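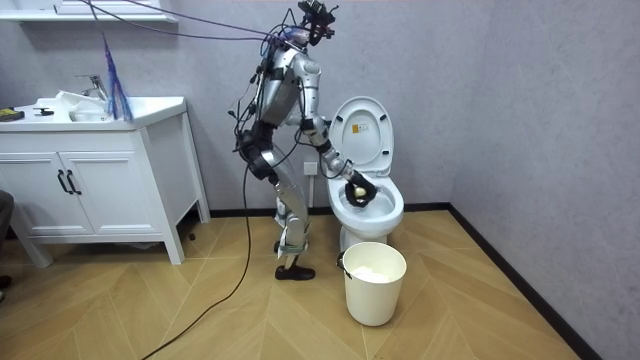

*Ground floor bathroom, white toilet and herringbone floor.*

**Ticket 3646 — cistern refills by itself at night**
Opened by: Ratree Thongdee
Site: Mahuika guest house
Status: waiting for part

**First report**

Hello, I write about the toilet in the ground floor bathroom. During the night it makes a filling sound, maybe ten seconds, then it is quiet again. Guests in the next room complained two times in March. The water meter also moves when all taps are closed. I already turned the small valve on the wall a little bit, but the sound came back the same night.

**Reply, Lachlan Tamihana, Dukura support**

Thanks Ratree. Please put a few drops of food coloring in the tank, do not flush, and look in the bowl after 30 minutes. Also send me the meter reading before and after one night.

**Update, 7:40 a.m.**

I did the color test yesterday evening. After half an hour the water in the bowl was light blue, so the leak goes from the tank to the bowl. The meter showed 597 liters in the evening and 796 in the morning. I had closed the kitchen and the garden line, and there were no guests.

**Reply, Lachlan**

So 199 liters in one night. The flush valve seal is the first suspect. Could you close the supply, flush once, take out the valve and rub the seal with your finger? If it leaves black on the skin, the rubber is finished.

**Update, 2:15 p.m.**

I took out the valve. It was a quarter turn to the left, more stiff than I expected. The seal leaves black on my finger and on one side it has a small wave. I cleaned the seat with a cloth and vinegar and put everything back. Now the filling sound comes less often — one time in three hours — but it still comes.

**Reply, Lachlan**

Then cleaning helped a little, but you need the new seal. The part is Sterkedura 159. Please don't take the Amum one, it has the same diameter but is thinner. Keep the wall valve closed at night until it arrives.

**Update**

Ordered. One question: should I put grease on the new seal, or install it dry?

**Reply, Lachlan**

Dry, please. Send me two meter readings after the first night and I will close the ticket.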